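Table-tending cell loses its taught positions after cleaning — how should it be set up again?
Bostatton Community Help / Automation and Small Cells / Setup and Maintenance
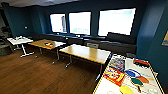 How often should the wrist camera on a mobile tabletop arm be recalibrated?
Once every 400 operating hours, and again whenever the camera bracket has been loosened, the lens replaced or the arm involved in a collision stop.

Question

Our organization operates one Venter mobile arm with an Edetti two-finger gripper. It sorts and returns light card pieces and small boxes at several tables in a shared activity room. The unit was commissioned in December and performed acceptably until the floor was cleaned and the tables were put back by hand. Since that time it has approached each table slightly to one side of the taught position, and on two occasions the fingers have pressed into the tabletop before closing.

The following has already been done:

The base was returned to its dock and restarted. The map was reloaded from the backup made at commissioning. The gripper was opened and closed through its full travel from the service menu without a fault. The log shows code 213 at each failed pick, which our copy of the manual lists only as "position deviation, see supervisor."

The tables are of different types and do not share one height. The windows along one wall are bright during the day, and the operator has reported that the failures are more frequent before noon. We would like to know whether the cell has to be taught again from the beginning, or whether there is a shorter procedure. We have no service contract at present and would prefer to keep the work in house.

Answer 1 (accepted)

A complete re-teach should not be necessary. Code 213 on this controller is raised when the height measured by the wrist camera and the height stored for the table differ by more than the permitted value, which is 3 mm in the default profile. The arm then falls back on the stored height. If the table has been exchanged with another, or its feet have been adjusted, the stored height is wrong and the fingers will reach the surface too early.

The procedure used at our site is as follows.

Place the controller in manual mode at reduced speed and confirm that the emergency stop functions. Keep all persons out of the reach of the arm until the work is finished.

Clean the lens and the small cover glass in front of it with a dry lens cloth. Do not use the floor or surface cleaner. A film on the cover glass gives no error of its own but shifts the measured height.

Check the four screws of the camera bracket. If any of them turns, tighten all four to the value on the bracket label and carry out the full camera calibration before continuing.

Bring the base to the first table and let it settle. Open Stations, select the table, and choose Measure Surface. The arm will touch the top lightly at three points. These points must be on the bare top or on whatever sheet is normally left on it, and must be the same kind of surface at all three. If a loose card piece lies under one of the points, the plane is stored with a tilt and every later pick will be uneven.

Save the station and repeat for the remaining tables. Do not copy the values from one table to another, even where the tables appear identical.

When all stations have been saved, run the pick test at each one with a single flat piece, then with a box. Only then return the controller to automatic mode. Make a new backup and remove the December backup from the list of files the operator can load. Reloading it will bring back the old heights, and the entire procedure will have to be repeated.

With regard to the sideways error, this is a separate matter. The base finds each table from its legs. If the tables were put back at a different angle, the base will stop in the correct area but will not be square to the edge. Mark the position of the feet on the floor with tape once the stations have been saved, and instruct the cleaning staff to return the tables to the marks.

Answer 2

The answer above is correct as to the heights, but it does not address the failures before noon. We maintained the same model at our Flitwood location and had the same pattern. Thin card on a white surface is difficult for this camera when daylight arrives from one side, as the exposure is set once at startup and then held. Under Camera, change Exposure from Fixed to Per Pick. The cycle becomes slightly longer. Blinds also work — we eventually used both.

Please also look at the finger pads. Ours had worn to a slope on one side, and the card was pushed away as the fingers closed. The pads are a consumable part and should be replaced as a pair. The counter in the gripper menu read 1393 cycles when ours were changed, but the pads had been in contact with rough tabletops and may have worn earlier than usual. After changing them, the finger length has to be entered again. If it is not, the arm assumes the old pads and you will obtain code 213 again for a different reason.

Answer 3

Had this code also. Turned the unit off overnight and it was fine in the morning. I would try that first.

Comment on Answer 3

A restart clears the code from the display but does not change the stored heights. The original post states that a restart was already performed.

Comment from the original poster

The procedure in Answer 1 has been completed. Two of the bracket screws were loose, so the full camera calibration was carried out as well. The stored height of the second station differed considerably from the measured one, and we believe that two tables had been exchanged. Picks are now correct at every station in the afternoon. Exposure has been changed to Per Pick as recommended in Answer 2, and the morning result will be added to this page when it is available. Replacement pads are on order.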